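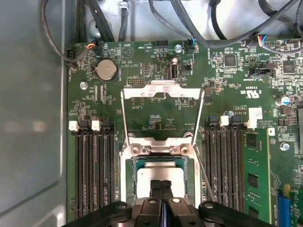
Hakstead Cookie Club, January meeting, as scribbled down by me (Žofie) between bites

We got going at 7:10 because Ilango was still hunting for parking. Sixteen of us made it, the most we've squeezed into my dining room so far, and yes, I did drag in the piano bench.

Last month's minutes: approved, with one fix. I wrote that the lemon glaze had a tablespoon of corn syrup in it and it was a teaspoon. Sorry to everybody who ended up with puddles!

Bake sale money: we took in $367 at the winter sale, and after paying for boxes and ribbon the rest went in the tin. The snowflakes sold out before lunch. The mint ones did not, and I've still got a bag in my freezer if anybody wants them (please).

The big order: Celtorier wants cookies for their spring open house, and they want 2,000 of them. I had to read the email twice. Ilango thinks we can do it if we stick to two shapes and start freezing plain rounds in the middle of February. I said I'd want three weekends, plus somebody else's oven, mine runs hot in the back left corner. We talked about this for a good long while and got a bit loud. Vote was 11 for, 5 against, so we're doing it! Ilango will write back tonight and ask about a deposit and whether they need the cookies bagged one by one. If it's bagged, we charge more.

Royal icing: meringue powder or real egg whites, here we go again. For an order this size we settled on meringue powder. For our own birthdays and showers, do what you like. I brought two test batches in navy and the one left overnight dried a lot darker, so mix it a shade lighter than you think you want.

Cutters: the football helmet is missing. It was last seen in the blue tub after the playoff party. Please look in your drawers, it's the only one that doesn't stick at the face mask. Ilango is going to bend a new one out of a copper strip if it hasn't turned up by next time.

Tasting: brown butter shortbread (mine) and a cardamom sugar cookie (Ilango's). His won, and I'm not bitter, I had three. He'll send the recipe around once he's measured the flour properly and not by the coffee mug.

To do before next time:
Ilango: email Celtorier, send the cardamom recipe
Me: price out butter and flour, find a second oven
Everybody: check for that helmet cutter

Next meeting is at Ilango's, 7:00, and bring your own piping tips. We wrapped up at 8:45 and then stood in the hallway talking until after nine.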